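Search this blog Type and press enter

Two arms, four hands' worth of invoices

2022-05-11

I have been asked to put together next year's equipment request, and the largest line on it is a second two-armed rig with fingered hands. 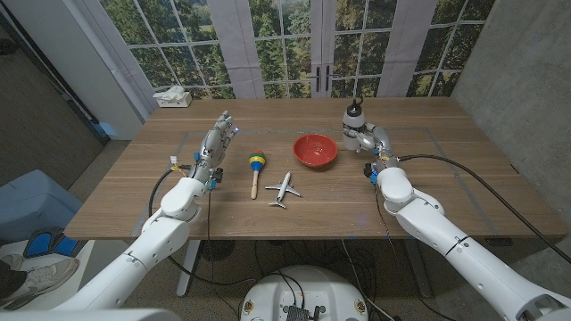 Buy the arms if you must, but put the hands on a separate order and make the supplier quote for repairs before you sign. That came back within the hour when I sent the draft round, and I've been chewing on it since, partly as it's better than anything I had written.

My draft followed the Troderon quote, which bundles the lot: arms, hands, base, cabling, setup and a year of what they call care. Bundles make me suspicious. When I asked for the price of one replacement hand I was sent a brochure. I asked again and got a phone call, during which I was told it depended. Hendach at least sent a price list, though it leaves out shipping both ways and says nothing on how long a hand stays in the workshop. If a finger goes in the middle of a project I need to know whether we're stuck for days or for a whole season.

Then there's the question of what all those fingers are for. Most of what we do is picking up a bottle, moving a bowl, handing over a toy. A plain two-jaw gripper will manage a good deal of that. I know the argument for hands, I've sat through it in three meetings, and it may even be right for the work people want to do later. But "later" is carrying a lot of weight in this budget, and I'd like to see one task written down that the cheap option has been tried on and failed.

The small stuff annoys me more than the big stuff. Last year's request had one line for "sundries" and it was gone by May. Cables, connectors, tape, a foot pedal, props for the table. I've put in 700 for it this time and I expect to be told it's too much. Mendes want 9 weeks for a spare cable set, so I'm adding one to the first order whether or not it gets queried.

Floor space isn't on the form at all. Nor is anyone's time. The Winia people say their arms can be up and running in 20 minutes, and I'd love to watch them do it on our carpet with our cables.

So the request as it stands: arms on one order, hands on another, repair terms in writing, spares up front. If the terms don't arrive I'll send it in without the hands and see who shouts.

Comments (3)

tallboy_k
We split the order the way you describe and the arms supplier then refused to help with anything past the wrist. Get it in writing who owns the connector.

Marsh Lane
Is 700 for the year or per rig? We got through around 11 cables last year on one.

benchrat
Ask for the loan of a hand during repairs. They'll say no the first time.

Related posts
The warranty that ended at the door
Second-hand arms: what I'd check
Why I stopped believing setup times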